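Monday, late

Home from the roofing women's meetup and too wound up to sleep, so you get an entry, diary. Elīna Raudsepp had the back room at Moschos for us again, and we filled it – 50 chairs out and people still leaning on the wall by the coffee!

Dalia Dzene talked about running her own crew at Firkora (three years in now, and she still gets asked on site when the boss is coming). I laughed too loudly at that one. Then Laine Lapiņa went through how she prices a tear-off, and I filled a whole page and can't read half of it.

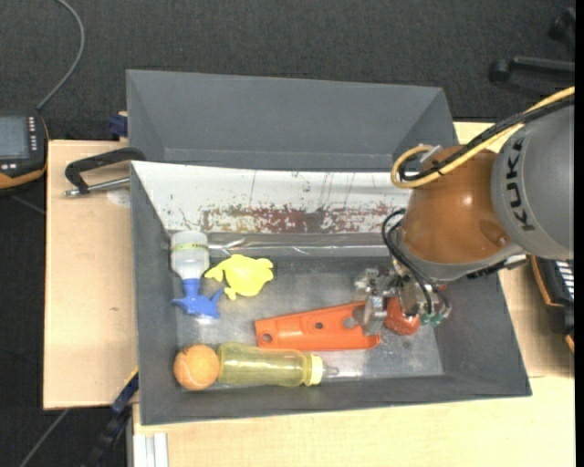

So am I going to put my name in for the mentoring list? I think I am, as long as they pair me with someone on the residential side. Flat roofs are a mystery to me and I'd be no use to some poor apprentice asking about drains.

Elīna wants names by the end of January. It's one call a month and a site visit if both people are up for it, which I can manage, even with the Budbridge job dragging on. Naveed Khattak has me on that until the flashing is right, and the flashing is not right.

Oh, and the raffle! Ticket 83, a really nice pair of knee pads. I had 82. Joni drove me home and had to hear all about it.

Must call Dalia about that harness course in Trurkia. Boots still in the car.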